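Sabina Roy
Update on the grasping work. We recorded 1000 demos with the hand-held gripper and trained one policy per object type.

Thin wire was the worst category. The policy closed too early and missed.

Cutting the set to 500 and keeping only slow approaches helped more than adding data did. Unnur Ásgeirsdóttir suggested that one, so credit to her.

Same result on the Helwood set in June. We're rerunning with 50 demos per object to see where it falls over. Numbers to follow.
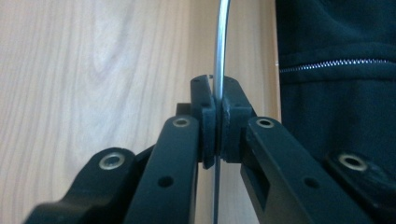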